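Grape bench, prop fruit and crates, notebook
September, started 18:35 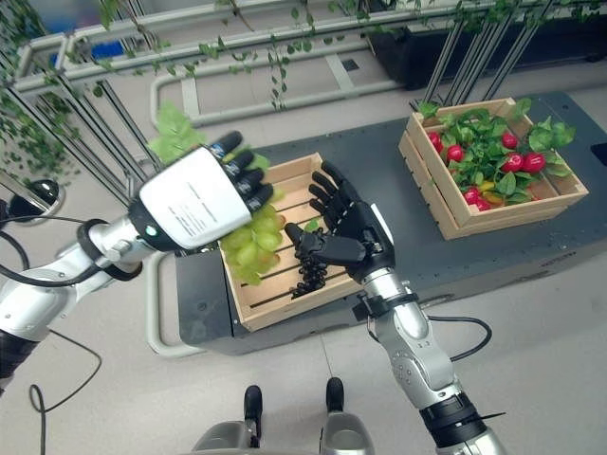
Picking up from the crate question. Two slatted crates in use now, pale wood, both on the dark table. One near the front edge for filling, the other further back. Want them to stay that way round until the end of the month so the notes compare. If anybody swaps them write it down pls.

Fruit so far
- green bunch, fat round grapes, leaves at the top
- dark bunch, long and narrow, small grapes
Both from the Kurian order. Kurian lists them as "table" and "wine" which is no use to anyone here, so in this notebook they are GREEN and DARK.

Order of loading. Tried green first, then dark, then the reverse. Green first is better. It's the bulky one and wants a corner, dark can be laid along the side after. With dark in first the green ends up sitting on it and the stem sticks up over the rim. Lid won't go on then. Lost a good part of the afternoon to that.

Leaves. Keep them on. I know we said to trim them after the Culurbridge tray (they got under everything) but the display people want leaves showing, and a bunch with no leaves looks like a bag of marbles. Leaves up, stem toward the short end of the crate. If one comes off, put it in the envelope taped inside the cupboard door, don't leave it in the crate. They get down between the slats and then you are in there with tweezers.

Where to hold: high up, near the stem, let the bunch hang and settle by itself before it goes down. Holding from underneath squashes the shape and you get a flat side. For DARK go right to the very top, pinch it. It's narrow enough that it swings a bit, wait for that to stop. Then lower until the tip touches, then lay it over. Don't drop it the last inch, I can hear you all doing it.

Slats. Umthorpe crates have gaps in the floor as well as the sides. Good for air, bad for small grapes. Run the dark bunch ACROSS the gaps. Laid along a gap the tip works its way in and pulls when you lift it out again. Did that twice today. Second time two grapes came off, glued back on, leave that bunch alone until tomorow.

Liner test. Cut three liners out of the gray felt.
1st too long, rode up the end
2nd ok but it slid
3rd ok, notched at the corners, stays put
The third is in the drawer marked LINERS. Clakero sell a ready made one but minimum order is 3000 and we have, what, a shelf of crates. No. Felt is fine.
Not using a liner for the loading notes though, bare slats only, otherwise can't compare with last month.

Weights, kitchen scale, grams
green 90 over the card, card being what Kurian printed on the tag
dark 70 under
So the tags are wrong or the scale is. Checked scale with the brass set, scale is fine. Tags are wrong. Emailed Kurian. Going by our own numbers from here, written on masking tape on the stem, please don't peel.

Table. Wiped down before lunch and again at four. Dark top shows every bit of sawdust off the crates. The sawdust is coming off the cut ends of the slats, they were never sanded. Went over one crate with 220 grit, much better, still have the second to do. Also one splinter in thumb. Gloves when carrying these, or at least pick up by the long sides where the edges are eased.

Crate position on the table matters more than I thought. Too far back and you're reaching over the rim and dragging the leaves across it. Near the front edge is right, with enough room behind to set the other one down. I'd put a strip of tape for the front corners but the tape lifts when the table gets wiped. Chalk maybe. Try chalk.

To do
- sand second crate
- chalk marks
- more DARK, we only have the one good one while the glue drys
- ask Umthorpe if the crates come with a closed floor
- label for the leaf envelope
- lid: shave the inside batten? measure the stem hight first

Later, 20:10. Chalk works. Wipes off with everything else but takes two seconds to redo. Marked the front corners and the back crate too. Loaded green then dark once more from the marks, lid closed first go. Leaving crates empty overnight, fruit back in the tub, masking tape side up.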